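Finished Plallutum last night, all 765 pages of it, and I have thoughts. Thread, sorry. Mild spoilers for the first third, nothing after that.

Background: it's the first of the Ellcombe books and people have been telling me to read it for years. I got the audiobook in June, gave up after the map-making bit, then borrowed a paper copy and started again. 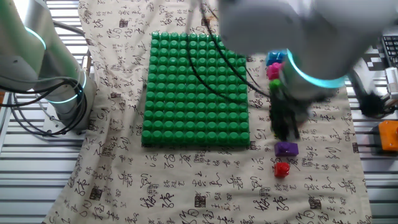

The opening is a slog, I won't pretend otherwise. Four chapters of who owns which bit of river, and every street in Ellcombe gets its own history. The city's laid out on a strict grid, and I only got my head round it when I started thinking of it as one of those big green building-brick boards, neat rows of studs all the way down, with every stud a house and every house holding a grudge. After that I could follow the feuds much better!

Then Lorente turns up on page 154 and it's a different book. She lies to everyone, including the reader, and I went back twice to check what she'd said the first time (she'd said something else, of course).

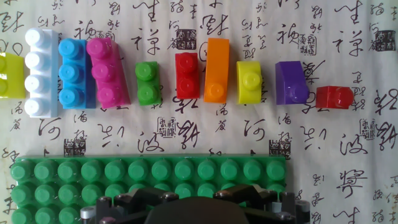
Her scenes with the old judge are the best thing in it. They just sit and argue over soup and somehow I was gripping the book. I'd have happily read another hundred pages of soup.

What I didn't love: the songs. So many songs. I read the first three properly and skimmed the rest, and I don't think I missed a clue — tell me if I did, but gently.

Also the Cimavetti family tree at the back is no help whatsoever. Half of them share a first name and two of them are missing. I ended up drawing my own on an envelope.

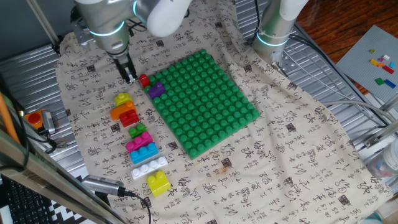
The ending though. I guessed who had the letter, felt very pleased with myself, and was completely wrong about why. Had to put it down and go and make toast.

So four stars from me, would've been five with fewer songs. If you bounced off the audio like I did, try it on paper, the footnotes make far more sense when you can see where they belong.

Book two is on hold at the library and I'm 11th in the queue. Does it have more of the judge in it? Just yes or no please, no details!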